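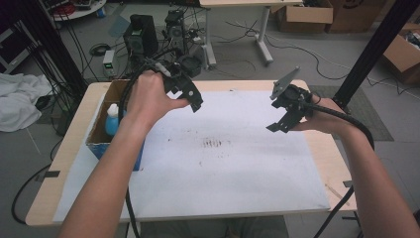
White sheet, big table. Ok so, well water and white laundry, a thread

1/
Moved out past Fellville in July. House is on a well. Nobody at the closing said one word about iron. Three washes in and my pillowcases were the color of weak tea.

2/
First mistake: bleach. DO NOT bleach iron stains. Bleach makes the iron in the water oxidize and it locks the color right in. I did this to a full load. Then I did it agian because I figured I hadn't used enough.

3/
Second mistake, hot water. Same deal, sets it. Cold or lukewarm until the stain is gone, and keep it out of the dryer the whole time. 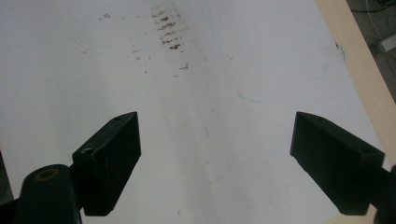
4/
What worked: citric acid. The canning kind, grocery store, cheap. Dissolve in a tub of warm (not hot) water, soak a few hours, rinse a LOT, then wash normal. Lemon juice plus salt and a sunny afternoon also works on small spots but you will go through so many lemons.

5/
Please never mix any acid with bleach. Not in the tub, not in the washer, not "just a little." Toxic gas. Rinse everything between products. If you already bleached a load, run a plain water cycle before you try the acid.

6/
Test colored stuff on an inside hem first. I lost a navy dish towel to this. It's fine. It was a wedding present, not mine lol

7/
Had the water tested finally. County does it, took 8 days. Iron was high, hardness also high, no bacteria thank goodness. Should have been step one. Get the test before you buy any filter bc the sales guys will all tell you that you need the giant one.

8/
Went with a sediment filter and a softener rated for iron. Filter housing was $145, softener was a lot more than that and I don't want to talk about it. Larysa Skoryk across the road says hers ran ten years on nothing but salt and a yearly cleaning so fingers crossed

9/
Old streaks are another thing. Brown marks that have been sitting since who knows when need two or three soaks, and some just stay. Those get cut up for rags or go under the tomatoes. 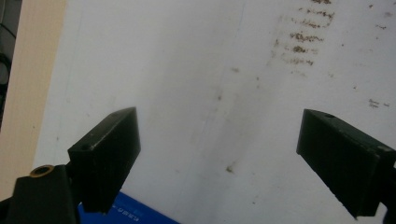
Celeste Cabral: what about the washer itself? we did all of this and the whites still came out dingy till we ran the empty drum with citric acid. the gunk under the agitator was unreal

10/
YES ok adding this, run the machine empty first. Also the toilet tank, same stuff builds up in there. And flush the water heater if you can, mine came out orange for a solid 3 minutes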